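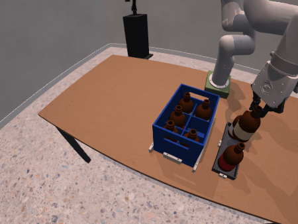
Tuesday, late - equipment budget, bottle cell

Spent the afternoon in the simulated cell with Hiyori Kinoshita, going line by line through the purchase list. Miroslava Vávra wants one number for the whole cell before the October review. I have most of one.

Arm: carried over from last year's plan. No change, no quote needed.

Gripper: still open. Rarnham and Sugiyama both quoted. The Rarnham fingers are cheaper but the set has to be replaced as a pair, and the lead time on a pair is longer than I want to hold stock for. Sugiyama sells fingers singly. Neck grip only in either case. I don't want to pay for suction on round glass with labels.

Crate: six-compartment, blue, two by three. Plelto has a minimum order of 80, far more than we need. Asked if they would split with the Pelelo order. No answer yet.

Tray: dark, low rim, any supplier. The rim height matters more than the price. The model has the bottles standing directly on the tray floor with nothing between them, and if we keep that I can strike the insert from the list. Hiyori wants to keep the insert as an option. Left it in as a separate line, not in the total.

Locating parts: this is where the old budget was thin. It had one lump sum for "fixtures." The layout puts holders around the foot of the crate and clips on the tray, all small pale parts, and they have to be drawn, printed, bolted down and checked. 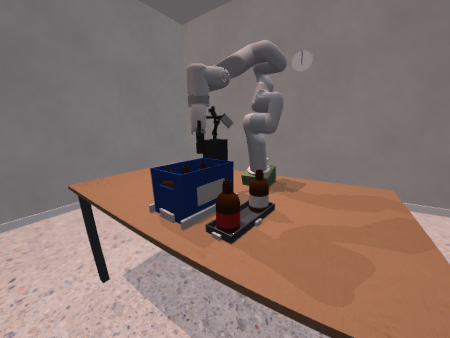

So the lump sum is gone and each holder gets its own row, with a spare. The long rail beside the crate is the only one I would have machined. The rest can be printed in house. Total for the fixture rows is now 1611, up from the old figure but at least I can defend it.

Base block: green in the model, material not specified anywhere I could find. Wrote to Sugiyama for a drawing. Until it comes I am using the weight from the previous cell, and the table may need a stiffer top if that is wrong. Table stays on the list at the old price with a note.

Not budgeted: guarding, floor anchors, the 2 days of install labor. Miroslava says labor comes out of a different account. I want that in writing.

To do: 3 calls tomorrow - Plelto, Sugiyama, Rarnham, in that order. Ask Rarnham about single fingers again. Send Hiyori the revised sheet before noon.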